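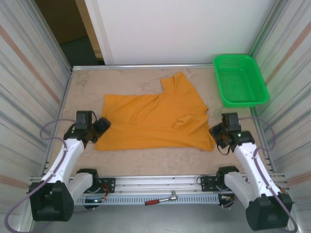
Folding laundry is one of those chores I assumed I had mastered by age ten, and then I spent a winter on a two-arm folding project and found out how sloppy my method was! Our little research effort is called Zirine, and the question behind it is simple to say: does a robot fold better if it goes straight for the fold, or if it spends its first moves getting the shirt flat? The orange-yellow T-shirt is a good case of what the arms have to deal with, with one sleeve sticking up, a long diagonal crease across the upper half and a hem that has gone all rumpled. Try folding that as it lies and you get a lump. Everything on this page comes out of that work, and all of it can be done with two hands at the kitchen table.

Flatten first, always

We ran 82 trials with each approach. Going straight for the fold gave us a neat shirt 20 times. Flattening first gave us 62. I was thrilled (I may have done a lap of the kitchen). We scored a fold as neat if it came out rectangular and both sleeves were tucked inside, and we used the same shirts for both.

At home this means you should stop folding on your lap, or in mid-air, or on top of the pile. Clear a patch of table and put the shirt down by itself.

Pull sideways before you pull down

The best flattening move we found is what we call the Clarnell stretch. Hold the shirt at both side edges, about halfway down the body, and draw your hands gently apart. Let go, move up to the shoulders, do it again. Then take the hem and pull it toward you. When we did the hem first, the side wrinkles seemed to get locked in and took up to 3 extra pulls to get rid of.

Gently, though. Jersey knits will stretch on you, and an old collar never goes back.

Deal with the sleeves last

A sleeve that points the wrong way looks like the first thing to fix, and I always used to grab it right away. Leave it alone until the body is flat. Half the time it swings around on its own once the shoulder is straight, and if it doesn't, one tug at the cuff will do it.

Fix bunches from the outside

If there's a bunched fold near one side, don't press it down with your palm. That just makes a crisp new crease where you don't want one. Take the nearest edge and draw it outward, with your other hand holding the opposite side still. Our folding routine (Hudec, if you want the name we use in our notes) does the same thing, one arm holding and one arm pulling, and it was the biggest single improvement we made all July.

Pick a tabletop with some grip

A slick counter lets the whole shirt slide when you pull one side. A tablecloth or an old bath towel underneath works great. Too fuzzy and the knit clings, so skip the plush ones.

Next up is towels, then button-down shirts, and I can't wait to see what the cuffs do to our scores. If you have a favorite way to get a fitted sheet flat, please send it in. I need all the help I can get with those!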